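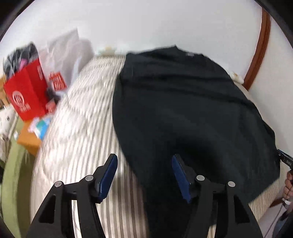

A black garment laid out on a striped bedspread.

Laundry and Folding Assistant – casual, Derkport

Namgate Home Help is looking for a casual laundry and folding assistant to work in clients' homes in Derkport and the nearby streets. Most of our clients are older people who live alone or have trouble lifting and reaching. The job starts in October.

What you will do

Bring in washing from the line or dryer, sort it, fold it and put it away. Many of our clients live in small units without a spare table, so a lot of the folding is done on the bed. You will need to be comfortable working that way – lay the item flat, smooth out the creases, fold the sides in and stack. You will also change bed linen and do some light ironing. There is no heavy cleaning and no cooking.

Dark clothing is folded separately from towels and anything that sheds lint. Clients have their own ways of doing things, and these are written on a card inside the linen cupboard. Please follow the card, even if you would do it differently at home.

Hours

Shifts run from 9 am and most are finished by early afternoon. You can expect up to 11 hours a week, with more when other staff are on leave. You will have 7 regular households, and we try to keep the same person with the same client.

What we ask for

A current driver's licence and your own car, a police check (we will pay for it), and two referees. Experience in a laundry, hotel or aged care is useful but we will train the right person. Some bending and standing is involved.

To apply, send a short letter and your resume to Sunee Thammasiri, Namgate Home Help, 37 Isar Street, Derkport, or drop them in at the front counter.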